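4.2 Maus und Mauspad am Arbeitsplatz einrichten

Dieser Abschnitt gilt für alle Schreibtische mit Holzplatte im Bürobereich Jirnameck. Die Höheneinstellung des Stuhls (Abschnitt 4.1) muss abgeschlossen sein.
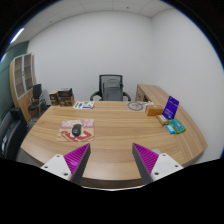
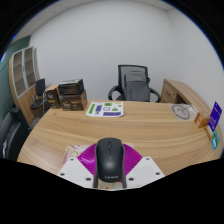 Abb. 7 und 8: Schreibtisch mit Mauspad und schwarzer Computermaus; am hinteren Rand der Tischplatte ein bedrucktes Blatt.

Vorbereitung

1. Rechner herunterfahren oder Bildschirm sperren.
2. Maus vom Pad abheben und ausschalten, sofern ein Schalter vorhanden ist.
3. Tischplatte in Richtung der Maserung mit einem nebelfeuchten Tuch abwischen und trocknen lassen.

ACHTUNG: Keine Scheuermittel verwenden. Stehende Feuchtigkeit beschädigt die Holzoberfläche.

Mauspad auflegen

4. Pad parallel zur Vorderkante ausrichten. Abstand zur Kante: mindestens 36 mm.
5. Bei Linkshändern das Pad auf die linke Tischhälfte legen, sonst auf die rechte.
6. Ecken andrücken. Das Pad muss vollflächig aufliegen — gewellte Pads austauschen.

Hinweis: Das Druckmotiv des Pads hat keinen Einfluss auf die Ausrichtung. Bei stark gemusterten Pads kann der optische Sensor älterer Mäuse ungenau arbeiten. In diesem Fall ein einfarbiges Pad der Reihe Misuvik anfordern.

Maus prüfen

7. Gleitflächen und Sensorfenster an der Unterseite mit einem trockenen Tuch reinigen.
8. Maus mittig auf das Pad setzen, Tasten vom Benutzer weg.
9. Beide Tasten und das Scrollrad betätigen. Das Rad darf nicht haken.
10. Zeiger über die volle Bildschirmbreite führen. Springt der Zeiger, Schritt 7 wiederholen.

Ablage

Kleine Schachteln und Druckschriften gehören an die hintere Tischkante. Der Bewegungsbereich der Maus ist in einem Umkreis von 200 mm freizuhalten. Stapel dürfen 100 mm Überstand nicht überschreiten.

Defekte Mäuse mit Angabe der Tischnummer an Armelle Huet melden. Ersatzgeräte liegen im Materialschrank, Fach 700.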